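# 7 Planen und Greifen in der Simulation

Bisher haben wir Wahrnehmung und Regelung getrennt behandelt. In diesem Kapitel laufen beide in einem Programm zusammen. Als durchgehende Aufgabe dient die Simulationsumgebung *Totley*: ein Arm mit Parallelgreifer, ein runder Drehteller und ein blauer Behälter auf einem Holztisch. 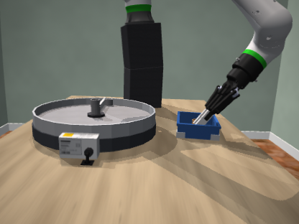
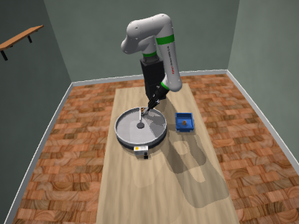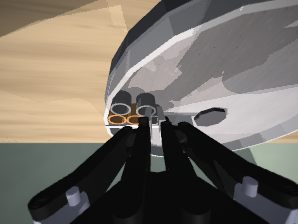 Die Software gliedert sich in drei Schichten. Der Planer *Vakik* erzeugt aus Start- und Zielstellung eine kollisionsfreie Bahn. Der Regler *Javura* folgt dieser Bahn und arbeitet mit 100 Hz. Die Objektlage schätzt das Modul *Iturra* aus Farb- und Tiefenbildern – die Kameraparameter werden dabei als bekannt vorausgesetzt.

Schwierig ist vor allem die Abstimmung der Schichten. Eine Lageschätzung gilt für den Zeitpunkt der Aufnahme. Braucht der Planer danach noch etwa 300 ms, hat sich ein Objekt auf einem bewegten Teller bereits weitergedreht. Der Zielpunkt muss also mit der Drehzahl des Tellers vorausberechnet werden. Wie groß der Fehler ohne diese Korrektur wird, hängt vom Abstand des Objekts zur Drehachse ab. Am Rand ist er am größten.

Für die Auswertung liegt dem Buch ein Datensatz mit 1.244 simulierten Greifversuchen bei. Davon sind 326 als Fehlversuch markiert. Jeder Eintrag enthält die geschätzte und die wahre Objektlage, die geplante Bahn und die tatsächlich gefahrenen Gelenkwinkel.

## 7.1 Koordinatensysteme

Alle Größen werden im Basissystem des Roboters angegeben, sofern nichts anderes vermerkt ist. Daneben verwenden wir das Kamerasystem, das Greifersystem und das Tellersystem. Letzteres hat seinen Ursprung in der Drehachse und dreht sich mit. Ein ruhig auf dem Teller liegendes Objekt hat darin konstante Koordinaten – die Vorausberechnung reduziert sich auf eine Drehung um die z-Achse.

Wer mit homogenen Transformationen nicht mehr vertraut ist, sollte zuerst Kapitel 2 wiederholen.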